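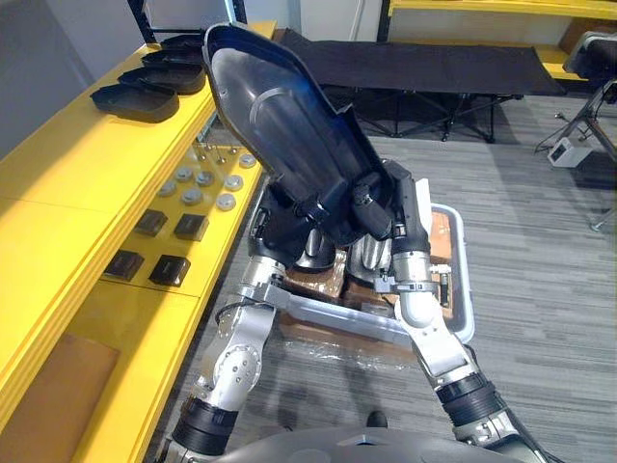
Both arms on the shell, tray underneath, parts shelf on the left.

To: workshop list
From: Joni Lindqvist
Subject: Re: Two-arm lift of the big black shell

Iolanda Vasconcelos wrote:
> Joni, at the last meetup you said the lift was being done with both
> arms under one planner. Is that still so? We are building a smaller
> pair at Wimham and ours fight each other as soon as both have hold of
> the part. One arm pulls, the other corrects, and one of the motors
> trips. Also, what are you using for the fixed positions on the shelf?
> Rhun thinks you taped everything down.

Iolanda,

Yes, still one planner. We tried two in March and had the same trouble you describe. What fixed most of it was picking one arm to lead. The left arm gets the path. The right arm gets a position relative to the left wrist and is allowed to be soft in the direction that runs between the two grippers. If both are stiff in that direction, any small error in the calibration turns into force on the part, and the shell is just flexible enough to hide it until the motor gives up.

Our gain on the soft side is 41 in the units our driver uses. Yours will be different, so start low and come up until the part stops sagging.

Rhun is wrong about the tape. Nothing on the yellow shelf is fixed. The four black trays go along the top level, and the discs, pins and square blocks sit on the level below. The planner only has that shelf as a solid volume to stay out of. Josué Frota wrote that piece and it is in the shared folder under "rocha", with his notes on setting the margins. Read the notes first, as the defaults are for his bench and they are too tight for an arm that swings past a shelf post.

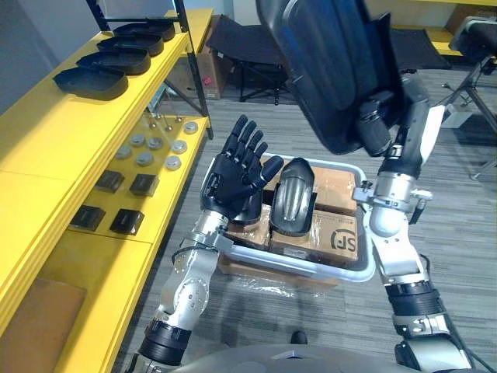
Rusholm, 8th August

I left this in drafts and have more to add now.

Holding the shell in one hand is possible but I would not plan around it. The weight hangs well away from the wrist and the whole arm has to stay slow. I cap the wrist speed at 2 degrees per second while only one hand has the part, and even that looks quick when you are standing next to it. The free hand should be opened and parked before the other one moves. Ours used to open on the way, and the fingers took up room that the collision model did not know about.

The tray on the floor needs its own entry in the model too, at full height and with whatever is in it. We had only entered the floor. Boxes standing in the tray come up higher than you would guess from a side view, and the lower end of the shell swings through that space whenever the tilt changes.

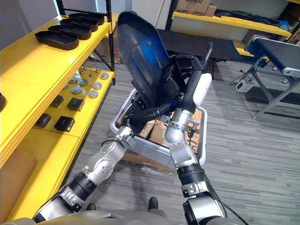
For lowering, I split the move into two parts. The first brings the shell down at a fixed tilt and stops short of the rim. The second is slow and watches the wrist force, and it quits if the reading jumps. The log keeps 2000 samples from each wrist, so if yours trips you can look back at which arm saw it first. With us it was nearly always the right one.

Cables are the other thing to check. Leave enough slack at the wrist for the full turn, then run the turn by hand with the power off. A short loop will pull on the gripper and show up in the force log as if the part had touched something – I lost an evening to that.

Nayara Conceição has asked for the mount drawings. I will put them in the same folder once I have redone the hole spacing on sheet 92. If anyone at Ustumton still has the older set, please don't cut from it.

Iolanda, send me a log from one of your trips if you can. The raw file is fine.

Joni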